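Chapter 4
Operating System Updates and Beta Releases

After reading this chapter, students should be able to describe the stages of a software release, explain the purpose of a beta program, and prepare a device for the installation of prerelease software.

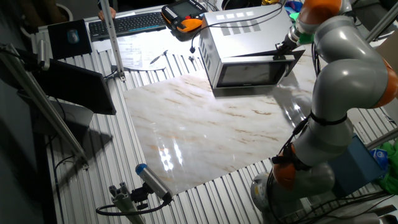
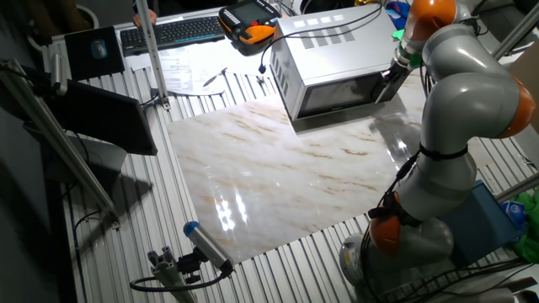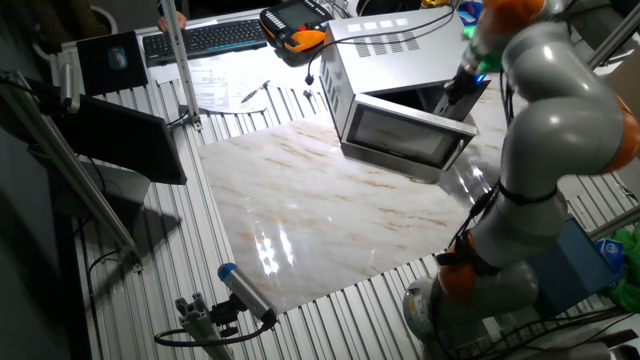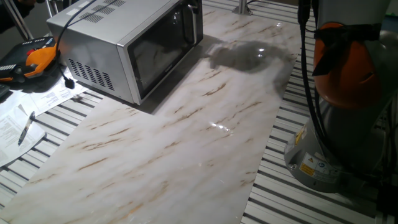 4.1 Why Operating Systems Change

An operating system is never finished in the way that a printed book is finished. New hardware appears, security weaknesses are discovered, and users come to expect functions that did not exist when the system was designed. Publishers respond with updates, which may be grouped by size. A major update changes the appearance or the abilities of the system. A minor update corrects faults and may add small features. A security update closes a specific weakness and is usually released as soon as it is ready.

Consider Mendo, the tablet operating system used in the case studies throughout this book. Its publisher, Bedham, issues one major update each December. Minor updates follow during the year — as many as 6 in the most active years — and security updates have no fixed schedule.

4.2 The Beta Period

Before a major update reaches the public, it passes through a period of testing outside the company. The developer beta comes first. It is meant for people who write applications and who need time to adapt their work to the new system. The public beta comes later and is open to any user who accepts the terms of the program.

Beta software should be expected to contain faults. Battery life may be shorter, applications may close without warning, and some features may be withdrawn before the final release. In the Mendo 4 beta, testers filed 3652 reports, and over half of them concerned two features: window management and message syncing. Mojtaba Abbasi, who directed the program, divided the reports into those that blocked the release and those that could wait for Mendo 4.2.

4.3 Compatibility

A new version does not always run on every older device. The note-taking application Imrie and the file manager Idetti illustrate the two usual outcomes. Imrie runs on all supported tablets, but its live handwriting search is limited to models with the newer processor. Idetti requires the new version of the system and cannot be opened on earlier ones.

Students should check three points before installing a beta: the model of the device, the free storage available, and the date of the last full backup. A backup made under the beta often cannot be restored to the earlier system — the backup must therefore be made first and stored separately.

Key terms: major update, minor update, security update, developer beta, public beta, compatibility, backup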